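Findwood Storage Basket, Dark Brown

The Findwood basket is a product of Ollamora for the living room, the hall or the bedroom. It holds blankets, magazines or toys for children. Maximum load is 8 kg.

Please wipe with a dry cloth. Do not keep it outside in the rain.
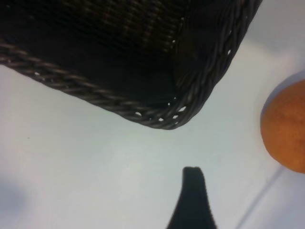 Dark woven basket with braided rim

Delivery is in 6 working days. Orders over $100 are shipped free. You can return the basket within 13 days, if it is unused and still has the label.

Also in this series: Murklow tray, Kikuchi box with lid.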